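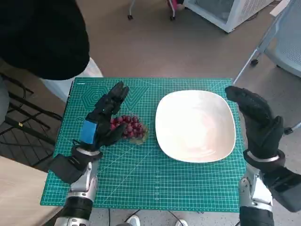

Lunes 29 de junio

Llevo dos semanas oyendo que lo de la mano izquierda «ya está resuelto». Lo dice Kovia en sus correos, lo dice el informe que mandó Ostrowski y lo repite todo el mundo en las reuniones. Yo sigo sin creérmelo.

Resumo para quien no leyó la entrada anterior. La tarea es de las tontas: coger un racimo de uvas y dejarlo en un plato cuadrado. En la sesión del jueves la mano izquierda cerró bien, levantó el racimo y a medio camino dejó de responder. No se abrió ni se cerró. El brazo siguió con su trayectoria como si tal cosa y el controlador no dio ni un aviso. Pulsé la parada de emergencia y ahí vino lo que de verdad me preocupa: los brazos se pararon, la mano siguió apretando 26 segundos más. Con uvas te queda zumo en el guante. Con un dedo mío la entrada de hoy sería otra.

La explicación oficial es que el conector de la muñeca se afloja y la mano se queda con la última orden recibida. Puede ser. Radymyr Kobzar cambió el cable, volvimos a lanzar la prueba y en 1000 ciclos de abrir y cerrar en vacío no falló. Muy bonito, pero en vacío tampoco había fallado nunca. El registro marca el corte en el ciclo 2710, con carga y con la muñeca girada, y esas condiciones no las ha repetido nadie.

Luego está lo de la parada. Según el manual de Wedidard, la seta corta la alimentación de «todos los actuadores». Guðlaug Nørgaard abrió el armario y encontró que las manos cuelgan de una línea aparte que no pasa por el relé. Se lo escribimos a Kovia y contestaron que es una decisión de diseño, para que el robot no suelte lo que lleva al parar. Bien – pues que lo pongan en el manual, y que expliquen cómo saca uno la mano de ahí.

De momento he pedido 2 cosas: repetir la prueba con peso y un corte independiente para las manos. Lo segundo me lo han prometido para julio. También me prometieron en Bremstead que el firmware nuevo detectaría la pérdida de comunicación, y sigo esperando el parche.

Mientras tanto, aquí no se acerca nadie a los dedos con el robot en marcha. Si alguien ha visto lo mismo con estas manos, que deje un comentario, sobre todo si tiene los registros.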